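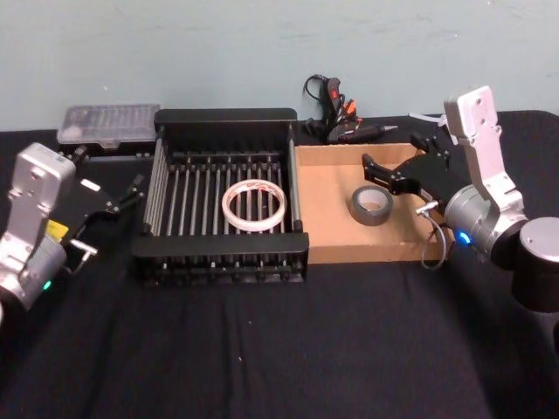
Dish rack and cardboard tray on the black tablecloth

How to keep your tapes in order with an old dish rack

Many people have the same problem with tape. You buy a roll, you use it two times, and then it goes to the bottom of a drawer under the screwdrivers. When you need it again, the edge is full of dust and hair. I had this problem for years in my workroom. Now I keep the tapes on the table in two open places: a black dish rack with thin rods, and a shallow cardboard tray next to it.

What you need

A dish rack which you do not use any more in the kitchen. Mine was sold under the name Sollalik, but any low rack is fine if the spaces between the rods are smaller than your smallest roll.
A shallow cardboard tray. The lower part of a parcel box is good.
A tablecloth or a piece of dark fabric.
A knife, a ruler and a soft pencil.

Step 1. Wash the rack

Use warm water and a little washing-up liquid. Go along each rod with an old toothbrush, also where it meets the frame. Leave the rack to dry overnight. Tape does not like water, and a damp cardboard core will lose its round shape.

Step 2. Cut the tray

If you make the tray from a parcel box, draw a line all around the walls at the same height and cut slowly along it. The walls must be low, so your fingers can take a roll from the side. I made my first tray too high and had to cut it again.

Step 3. Sort the rolls

Put all your tapes on the floor and look at them one by one. Throw away the rolls which are dry or which tear in small strips. I decided that packing tape lives in the rack and the other kinds live in the tray.

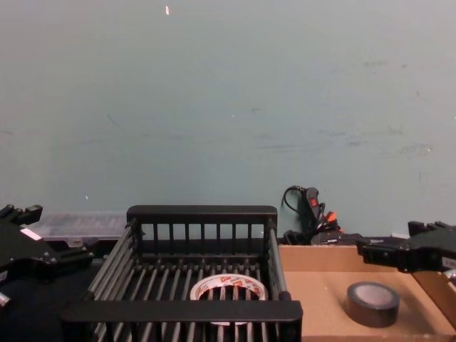 Lay every roll flat. I tried to stand them on their edge between the rods, as with plates, but a narrow roll falls over when you touch its neighbour. A flat roll also shows its hollow core, and you can lift it with one finger.

Step 4. Choose the place

Put the rack and the tray side by side, not too near to the edge of the table. Keep them away from the radiator and from direct sun, or the glue becomes soft and comes out at the sides. The cloth below stops the rack from sliding.

Step 5. Mark the end of the tape

Before you put a roll back, fold the last 14 mm under itself. This makes a small dry handle. With clear tape it saves a lot of scratching with the nail.

Small cleaning

I empty the rack every October and shake out the cloth. If there is glue on the rods, rub it with a drop of cooking oil, wait a few minutes and wash again with soap.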